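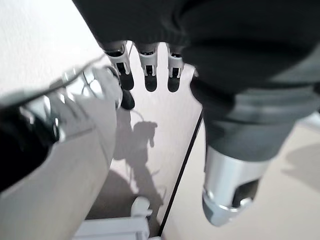 Photo: Yurani Chávez / Villca

Print | E-mail

Gray cloth, April

I have been going through the cloth shelves at Villca for most of the month now and I love it more than I probably should! Gunvor Holmgren wanted everything pulled out, shaken, refolded and put back by color, and she handed the grays to me (I think because I'm the one who keeps complaining that we can never find them). We can hold up to 300 pieces when the shelves are behaving. Mine was the easy end, and it still took me until 20 minutes past lunch.

Dark gray, matte and a little fuzzy, with big soft folds where it hangs. I'm a sucker for a gray with no shine to it, and this is the kind I'd put over absolutely anything.

A few notes for those of you who asked. The thin stuff gets rolled, the thick stuff gets folded in thirds, and please, please don't use the metal clips on anything with a nap, they leave little dents that take forever to steam out. Socorro Montoya swears by the wide wooden hangers and I've come around to them. Fuzzy cloth also goes on the lower shelf, away from the whites, unless you enjoy picking lint (I do not).

Percy Sánchez is doing the blues next, and he's already asking for 60 more labels, so somebody had better find the box they came in. If you borrowed a gray piece over the winter and it's still in the back of your car, bring it by any afternoon before five and leave it on the long table with your name on it. I'll fold it myself, I'm in the rhythm now!

Print | E-mail this page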